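I own a set of bowls that think they are plates. Or plates that think they are bowls. The shop in Larton called them pasta plates, and I bought three, having been promised by my friend Pouran that they would change the way I ate.

They have changed the way I load the dishwasher. Each one takes up the room of two normal plates and leans on its neighbor like a drunk uncle. In the cupboard they refuse to stack with anything but themselves.

Still, I set the table with one last night, placemat and all, and had to admit it looked like dinner at the home of someone with a savings plan.

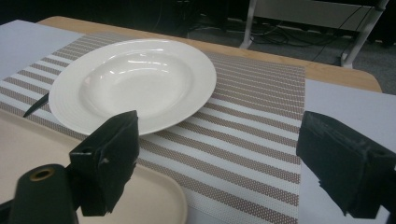
White plate, stripy placemat, high hopes.

The placemat is the woven wipe-clean sort, and I'm fonder of it than I should be. My mother had cloth ones that we were forbidden to spill on, so we ate spaghetti in September with the posture of hostages. Mine gets a sponge and goes back on the table.

As for the plate, soup is fine in it. Risotto is very fine. A pork chop slides down into the middle and has to be cut at the bottom of a pit, with your elbows up around your ears. Pouran says nobody sensible would put a pork chop in one. Pouran also owns an egg slicer, so I'm taking that under advisement.

Risotto again tonight, then.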